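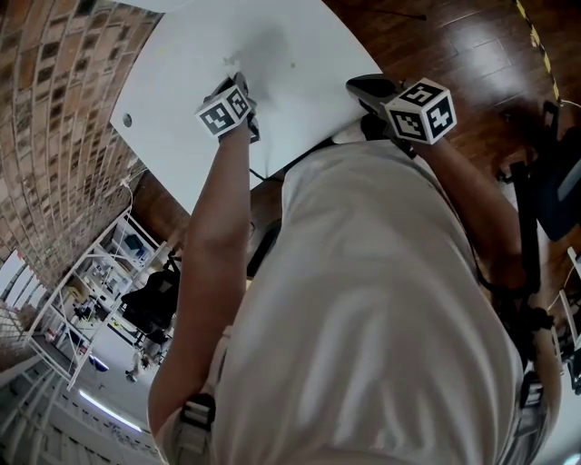
Platz Zisar, beide Handgreifer mit Markerwürfel auf der Tischplatte

Ticket 2000 - Zelle Drivudden, Tracking rechts springt
Status: in Beobachtung

09:10 Rechter Würfel verliert die Pose, links läuft alles brav. Neustart von Ovix, der Klassiker. Ohne Wirkung, auch das ein Klassiker.

09:38 Würfel nachgezogen. Schraube hatte gut Spiel und offenbar eigene Pläne.

10:23 Neu kalibriert, 10 Durchläufe, ein Aussetzer. Kabel rechts als Nächstes tauschen - Ersatz liegt laut Liste im Regal, die Liste ist Optimistin.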